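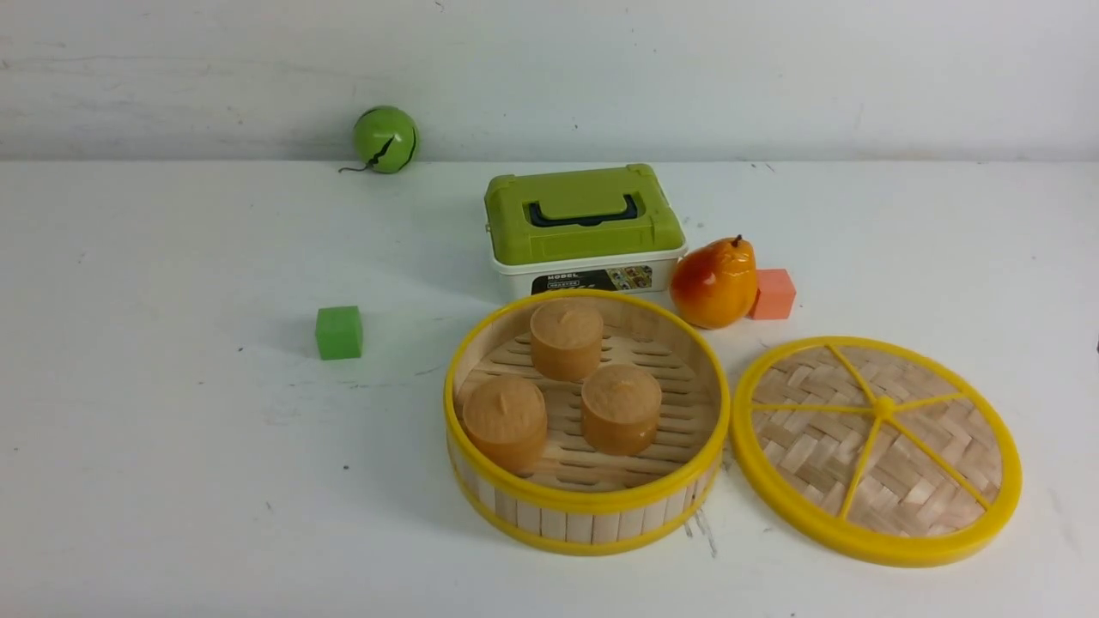
13 Jan 2023

OK, writing this up while I still remember which order things happened in, and so that whoever picks up the steamer task on Monday doesn't repeat my morning.

Short version: Momus drove its left wrist down into the table during the "lid back on" part of the steamer task, tripped the force limit late, and then the e-stop did not drop power to the arm the way I expected. No one was hurt, I was well back. The arm is parked, tagged out, and stays that way until we understand the second part. The first part I think I get.

So. The setup was the usual kitchen one, steamer in front with the three buns in it, lid flat on the table to the right, the box with the green lid behind, plus the pear and the foam cubes and the little green ball as clutter. I had moved the steamer closer to the front edge than we had it in November (I wanted the buns easier to see from the head camera). Remember that, it matters later.

The policy was the Leiva checkpoint, the one at 4000 steps. Everything up to the lid was lovely! It picked the lid up by the yellow ring on the first try, brought it over the basket, and then just sort of hung there, hunting. Little left-right corrections, a few mm each. I've seen it do this before and it usually settles. This time it decided it was finished, went down with the lid tilted, missed the basket on the near side and kept going. Ring hit the table, wrist followed. I hit the e-stop and put the scene back together afterwards.

What the log says: contact starts at tick 1574. The limit didn't trip until tick 1750, so 176 ticks of pushing into a table. That is far too long. The threshold is supposed to be checked every tick and the force was over it almost immediately, you can see it plain as day in the plot.

Spent an hour convinced it was the sensor. It was not the sensor. I zeroed it, hung the calibration weight on it, and the reading was fine both times. Then I went through the config and found the filter window on the wrist force had been left at the long setting from the wiping runs. For wiping you want it smooth – you're in contact the whole time and don't want it tripping on every crumb. For placing a lid it's terrible. The trip check reads the filtered value and not the raw one. I did not know that. I had assumed (for a year!) that the safety check looked at raw force and the filtered one was only for the controller.

Why it went down in the wrong spot is more of a guess. I think moving the steamer forward put it at the edge of what the demos cover, so the basket rim was lower in view than it's used to. The yellow ring on the lid and the yellow rim on the basket are also very close in color, and when the lid is over the basket I can hardly tell them apart in the recording myself. Haven't tested either idea. Somebody could tape the rim a different color and see, it'd take ten minutes.

Now the part I don't like. When I pressed the e-stop the arm stopped moving, but the motor bus stayed live. The status light on the Kerutach cabinet stayed green the whole time. I pressed it again, same thing. Had to go around and throw the main switch. With the arm off I metered the stop circuit, and one of the 2 channels isn't opening when the button goes in. The other one is. The safety relay ought to fault on a mismatch like that, and it didn't, so either it's miswired or the relay itself is bad. I looked at the Hastmont drawings and they don't match what's in the cabinet, two of the terminals are swapped compared to the page. No idea which one is wrong – I didn't touch any of it.

Not running anything on Momus until that's sorted, and please don't either, even "just to jog it out of the way". It's fine where it is.

To do:
– swap the e-stop button block, then meter both channels again
– find out who last had the cabinet open, and get a correct drawing
– trip check to use raw force, for every task
– filter window back to short, and print it at startup so we see it
– steamer back to the old position, mark it with tape
– look over the left wrist for play before any power goes on

The log and the force plot are in the shared folder under Leiva. I haven't trimmed them.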